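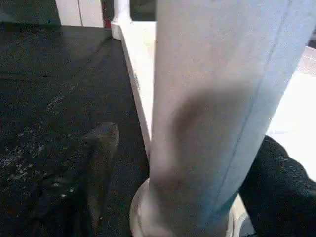
Filippos Vasilakis asked whether the guard rules for the Greno cell still hold once the arm is fitted with a wrist camera. They do. A camera on the wrist is part of the tool, so it counts towards the payload and the reach, and the risk assessment has to be done again with it fitted.

# Greno wrist camera bracket

The bracket fits between the tool flange and the gripper. It is sold by Weidemann for the Greno bench arm and for the older Sketton arm with an adapter ring.

| | |
|---|---|
| Weight with screws | 156 g |
| Added width | 68 mm |
| Fixing screws | 6 |
| Inspection interval | 2,000 hours |

## Before first use

- Enter the new weight and centre of mass in the controller. Protective stop limits set for the bare gripper are no longer valid.
- Redraw the safety zone to include the added width. Check it with the arm at full stretch and with the wrist turned both ways.
- Clip the cable along the forearm, leaving enough slack for a full turn of the last joint.
- Run the first program at reduced speed with one person at the enabling switch.

## Working close to fixed parts

Posts, flanges and panel edges near the work should be in the cell drawing, even where the arm isn't meant to touch them. Keep the approach slow near any upright. Close objects go soft in the picture, so don't use the camera on its own to judge clearance. The camera is not a safety device and must not be wired or programmed as one.

Wipe down mats and work surfaces at the end of each shift. Dust on the lens should be removed with a dry cloth, with the arm powered down and locked off.

## Records

Keep the signed assessment with the cell, along with the torque values for the screws. Any change of gripper means a new sheet. Blank sheets come in the box, and spares can be ordered from the Gusham depot.

Sheet revised 7/2/25. Adapter ring for Sketton sold separately.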